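4. Preparar o quarto antes de ligar o desumidificador

Antes de mais: ler a secção 3 (montagem do depósito). Se o depósito não fizer clique o aparelho não arranca, e metade das chamadas para a assistência são isso.

4.1 Escolher o sítio
1. Chão direito, firme. Tapete alto não.
2. Deixar 30 cm livres atrás e dos lados. A grelha de trás é a entrada de ar, não encostar à parede nem ao cortinado.
3. Longe de radiadores e do sol directo.
4. Tomada com terra. Sem extensões, sem triplas.

NOTA: o modelo Bullura tem a saída de ar em cima. Nada pousado na tampa, nem por cinco minutos.

4.2 Libertar camas, gavetas e caixas
1. Tirar tudo o que esteja amontoado em cima de tecido. A roupa da cama e as mantas guardam humidade por baixo das coisas.
2. Abrir gavetas e roupeiros. Afastar os móveis da parede exterior, se der.
3. Pôr de lado o que não gosta de ar seco e quente (ver 4.3).
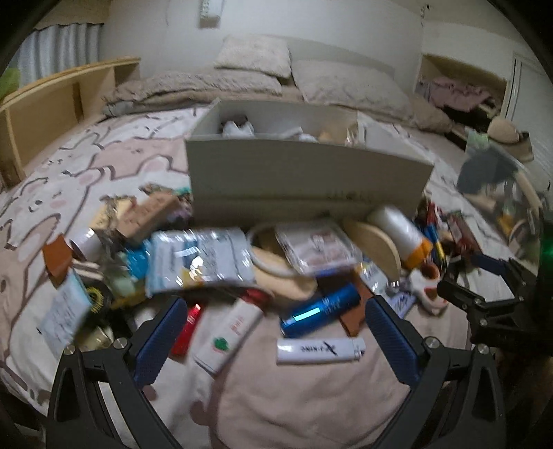 O ciclo de secagem forte aquece o ar do quarto e por isso convém separar as miudezas antes de carregar em SECAR. Isqueiros, como o branco que está em cima da manta cor-de-rosa e o vermelho, vão para outra divisão, fresca, longe da saída de ar. Sprays a mesma coisa. Cremes e bisnagas bem fechados, ou secam. Papéis soltos numa gaveta, que a ventoinha no máximo leva tudo pelo ar.

CUIDADO: nunca usar o ciclo forte com produtos inflamáveis no quarto. Vale também para diluentes, acetona e verniz das unhas.

4.3 O que retirar do quarto
- instrumentos de madeira (guitarras, violinos)
- plantas, ou então regar antes
- velas
- aquários: podem ficar, mas tapados, senão o aparelho anda a secar o aquário e não o quarto

4.4 Primeiro arranque
1. Ligar à tomada. Luz verde fixa = pronto. Luz a piscar = depósito mal posto, ver secção 3.
2. Fechar janelas e porta.
3. Carregar em MODO até aparecer AUTO.
4. Esperar 4 minutos. O compressor tem atraso de protecção, é normal não se ouvir nada. Não desligar e ligar outra vez, que o atraso recomeça do zero.
5. Se o visor marcar mais de 75 % de humidade, passar a SECAR e deixar trabalhar a noite toda. De manhã despejar o depósito e voltar a AUTO.

NOTA: em Maio e no Outono o valor sobe e desce muito durante o dia. Ler sempre à mesma hora, de preferencia de manhã cedo.
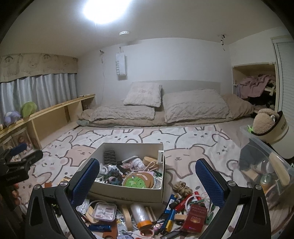

6. Com a humidade já estável, fechar outra vez gavetas e roupeiros. Caixas de cartão directamente no chão: levantar com duas ripas ou mudar para uma prateleira. O cartão puxa água do pavimento e o aparelho não resolve isso.
7. Limpar o filtro ao fim da primeira semana. Depois, uma vez por mês. Água morna, sem detergente, secar á sombra.

4.5 Mangueira de drenagem (opcional)
1. Desligar da tomada.
2. Tirar a tampa de borracha atrás, em baixo.
3. Enfiar a mangueira até ao batente. Sempre a descer, sem curvas nem nós.
4. Se pingar na união, trocar a anilha (peça 1154, à venda na Oksanen).

CUIDADO: não usar a mangueira com a ponta mergulhada num balde. Volta para trás e molha a placa.

Dúvidas: assistência Urkau, de segunda a sexta, ter o número de série à mão. Está na etiqueta por baixo do depósito. Tradução do manual inglês revisto por Angus Halliday, Bulimham. Erros de mensagem no visor: ver secção 7.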